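Members' Forum > Visits and Demonstrations > Bolumell open day, Grudton site (August)

V_Vainio
Moderator
Posts: 2751

Members who attended the Bolumell open day in Grudton are invited to record their observations in this thread. The program consisted of a reception in the main hall, a talk on fleet maintenance, and the manipulation demonstration in the kitchen laboratory. Groups were admitted to the last of these for 60 minutes each.

Please keep remarks to what was shown. Questions on membership fees and travel refunds should go to the administration board.

Veikko Vainio

harborline
Member
Posts: 118

Thank you to those who arranged the visit. I was in the second group. The maintenance talk was the most useful item for my own department, particularly the section on cable wear at the wrist joint. The speaker gave replacement intervals by hours of motion and not by calendar date, and I intend to raise that with our supplier.

I was less satisfied with the kitchen demonstration. The pace was slow, and from the second row it was difficult to follow what the gripper was doing. If the host wishes to persuade people who buy equipment, a faster task should be chosen.

Iveta Ďurica
Member
Posts: 406

I must disagree with the previous comment. The pace was stated at the beginning of the session, and the presenter explained that the arms would be run at reduced speed with visitors in the room. Our own site rules would require the same.

The choice of task also seems sound to me. A flat board lying on a flat counter gives a gripper very little to take hold of. The fingers have to find the edge, and the edge is close to the surface. Anyone who has tried to pick sheet stock from a bench with a parallel gripper will know the difficulty. I would have been far less interested in watching blocks being stacked.

harborline
Member
Posts: 118

I accept the point about visitors in the room. My objection stands with regard to relevance. We handle cartons. A cutting board on a kitchen counter does not tell me how the system would perform on cartons, and the presenter declined to give a cycle time when asked.

tmk_grudton
Member
Posts: 39

For the record, the presenter did not decline. He said that cycle time had not been measured for that task and that he preferred not to estimate. I was standing next to the person who asked. It was a fair answer, although I understand that it was not the one hoped for.

On a practical matter, the laboratory was crowded. The whole building has roughly 3000 square feet open to visitors, and nearly everyone wished to be in the same corner of it. Smaller groups would help next year.

V_Vainio
Moderator
Posts: 2751

Noted, and I will pass the comment on group size to the host. Would any member who attended the morning session confirm whether the Honkanen controller was shown? It was listed in the program as item 2696 in the equipment schedule, but the afternoon groups did not see it.

oldlathe
Member
Posts: 872

It was shown in the morning, on a bench in the main hall, with its cover removed. There was no running demonstration. The representative answered questions for a short time and then left for another appointment - I believe this explains why the afternoon groups missed it.

I side with Ms. Ďurica on the kitchen session. I have attended a number of these events, and most of them present a bare table with one object in the middle. I see more value in a counter with the usual things left standing on it, such as a mug, a canister and a spoon. An arm that can only work on a cleared surface is of limited use to me, and I would expect the same to apply to a packing line at the end of a shift.

harborline
Member
Posts: 118

That is a reasonable comparison and I had not considered it in those terms. I would still ask for a second station with industrial items. Perhaps the Valum group could be approached, as they have cartons and totes of every size and have offered material to the association before.

Iveta Ďurica
Member
Posts: 406

I would support an approach to Valum, provided that it is in addition to the kitchen station and does not replace it. I can write to them if the moderator has no objection.

I was also asked by two members who could not attend to say more about the approach to the board. The arm comes in from above, and the gripper meets the board at its far edge, the side toward the back of the counter. The board itself is set at an angle to the counter. I asked the presenter whether the angle was fixed in advance. He replied that staff place the board by hand before each attempt and do not measure it - I thought that worth reporting, as it bears directly on the question of how much the system has been told beforehand.

My remaining question concerns contact force. The gripper touches the wood while the board is still lying on the stone-patterned surface, and too much downward pressure would load the wrist for no purpose. The presenter referred me to a colleague, whose reply I have not yet received.
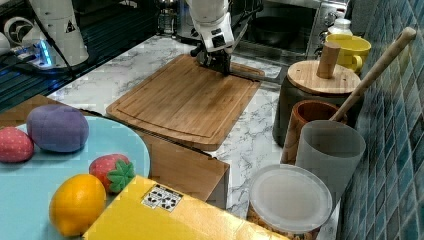 When the answer on contact force reaches me I will post it in this thread. In the meantime I would be grateful to hear from any member who has fitted force sensing to an arm of similar size, with a note of the mounting position and of any trouble with drift over a full working day.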